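Imprimir | Enviar por correo electrónico
Tiempo de lectura: 2 minutos

Viernes, 26 de mayo de 2023

Jornada de puertas abiertas en Kestex. Llegué a las diez menos cuarto y ya había cola en el mostrador de las acreditaciones. Me dieron una con el apellido mal escrito y la dejé así. Según el folleto, la nave tiene 2.722 metros cuadrados, aunque al público solo le abren la planta baja y el taller del fondo.

La primera parte fue una charla de Radomir Begović sobre la línea de embalaje. Demasiadas diapositivas. Apunté que en marzo cambiaron el programa de paletizado y que desde entonces paran menos por las tardes. No explicó por qué y tampoco se lo preguntaron.

Después pasamos al taller en grupos pequeños. A mí me tocó con Mimoza Berisha, que lleva la parte de pinzas manuales. Son pinzas de dos dedos que una persona sostiene y abre y cierra con la mano, con una cámara montada encima. Se hace la tarea a mano, se graba, y con muchas grabaciones se entrena al brazo. Al conjunto lo llaman Jellodik. Trabajan sobre una mesa de madera clara, y las almohadillas negras de los dedos tienen el borde interior deshilachado.
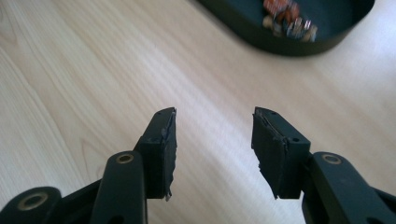
¿Cuántas grabaciones hacen falta para que el brazo aprenda una tarea nueva? Depende de la tarea; para la que enseñaban hoy se han puesto como meta 3.000 y llevan 497.

Me pareció poco para lo que queda de año, pero Mimoza dijo que las primeras son las lentas, porque todavía se está decidiendo cómo coger cada pieza. Luego se va más deprisa. También dijo que tiran bastantes: si uno duda a mitad del movimiento, el brazo aprende a dudar. Eso lo apunté tal cual.

Pregunté por el material de agarre. Han probado varias cosas y ninguna dura lo que querrían. Una goma más dura aguanta, pero con ella las piezas pequeñas resbalan. Con una más blanda se coge mejor todo y hay que cambiarla antes. Un señor del grupo propuso silicona y estuvieron un rato hablando de pegamentos. Yo de pegamentos no sé nada.

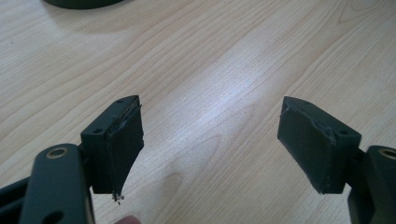
A las doce nos dejaron probar. Pesa menos de lo que pensaba, y lo que cansa es el pulgar. Cerré la primera vez con demasiada fuerza y la segunda me quedé corto — cuesta calcular la distancia cuando uno está acostumbrado a sus propios dedos. Trudy Lockyer, que iba detrás de mí, le cogió el truco enseguida. Dice que es de coser.

El brazo lo vimos al final, en otra sala, detrás de una mampara. Hizo dos pasadas completas y en la tercera se quedó parado y hubo que reiniciarlo. La gente aplaudió igual. Comí un bocadillo en el aparcamiento y cogí el autobús de las dos y diez.

Tengo que escribir a Mimoza para pedirle la ficha de la goma blanda, y devolverle el paraguas a Trudy.

Comentarios (3)

Zdenka Lazarević
Yo fui en el turno de la tarde y a nosotros el brazo no se nos paró. La charla, igual de larga.

Tihomir Papadopoulos
¿Sabes si hay que apuntarse para la próxima o se puede ir directamente? En la página no lo encuentro.

Trudy Lockyer
El paraguas no corre prisa. Y lo del pulgar es verdad, a mí me dolió hasta la noche.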